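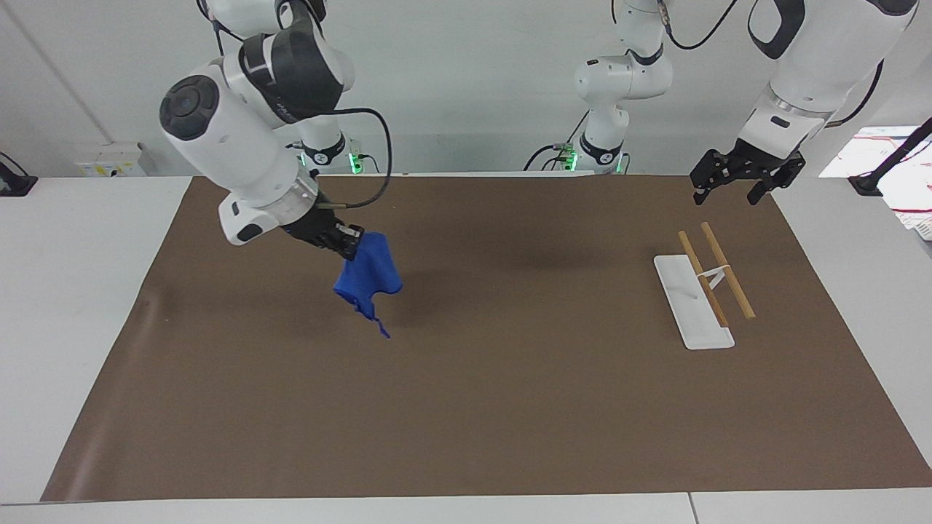

Blue cloth over the brown work mat.

Zandow Work Mat, Large, Brown

Back in stock as of July. Ships rolled, never folded. If yours shows up folded please call us, that's the carrier and we'll swap it.

Large bench mat for sewing rooms, repair benches, framing, leather work, model kits, potting up seedlings if that's your thing. Lies flat, wipes down, keeps glue and dye off the table underneath. Sold by Deseo Bench Supply out of Muluvstead. We've carried Zandow mats for years and this is the one that gets reordered.

What you get
One mat, rolled, in a cardboard tube. Care card. 2 corner weights (little fabric pouches, sand filled, handy for the first night while it relaxes). No cutting tools, no cloths, no tray. Those are separate, see further down.

Size and weight
Width: 41 inches
Thickness: 3 mm
Depth: pick from the menu at checkout, standard or deep
Color: brown only. The green is discontinued, please stop asking Rosalinda, she doesn't have any in the back

Surface
Matte, slight grain. Fabric slides on it but doesn't skate. Pins and small screws mostly stay where you put them. Not a self-healing cutting mat!! A rotary blade will mark it and the mark stays. Use a cutting board on top.

Heat
Fine with a warm mug. Not fine with an iron, heat gun, or soldering tip set down on it. We sell a Tiongson pressing pad that goes right on top, works great, order the small one unless you do curtains.

What it stands up to
White glue, wood glue (peel it off once dry), acrylic paint, shoe polish, most fabric dye if you get to it the same day. Rubbing alcohol in small amounts ok.

What it doesn't
Acetone. Nail polish remover, same thing. Paint stripper. Super glue will leave a shiny spot. Permanent marker comes off maybe half way.

Setting it up
Clear the table and wipe it, grit underneath will telegraph through and you'll feel every crumb. Unroll face down, leave overnight. Flip it in the morning. Weights on the two worst corners. Cold room takes longer, a sunny window speeds it up but don't leave it there for days. There's a smell when you open the tube, kind of like new shoes. Goes away with a window open.

Cleaning
Damp cloth, drop of dish soap, wipe again with plain water. Dry before you roll it. No washing machine, no dishwasher (yes somebody tried). Lint shows up on the brown more than you'd expect, a tape roller takes care of it.

Storing
Roll it loose with the work side out. Tight rolls get a memory and then the ends curl. Keep the tube if you have room for it. Don't stand it in a hot car.

Trimming to fit
You can. Utility knife, new blade, metal straightedge, a few light passes. Trimmed mats can't be returned, obviously. We'll trim one for you before it ships for a small fee, put the measurments in the order notes. Inches please. Measure the table twice, we cut to whatever you write down.

Questions we get

Is there a right side? Yes, the grained side goes up. Back is smoother and grabs the table.

Will it mark my dining table? Not on a sealed finish. Old shellac or fresh varnish, put a sheet of brown paper under it.

Can I butt two together? Sure. Order them at the same time so the color matches, batches vary a little.

Can kids use it? Good for that. Clay, paint, beads.

Do you do school or shop quantities? Yes, we've sold almost 1,000 of these and plenty went out by the carton. Email Rosalinda Magbanua at the order desk for carton pricing. Include your zip code or she'll just have to write back and ask for it.

Goes with
Tiongson pressing pad, small or large
Zandow corner weights, extra pair
Zandow shop cloths, cotton, assorted
Clip-on bench lamp (out of stock, more coming)

Returns
Thirty days, clean and untrimmed, in the tube. You pay shipping back unless we messed up. Seconds with scuffs show up on the clearance page now and then, those are final sale.

Orders in by noon usually go out same day. Pickup at the Muluvstead counter, ring the side bell, front door sticks.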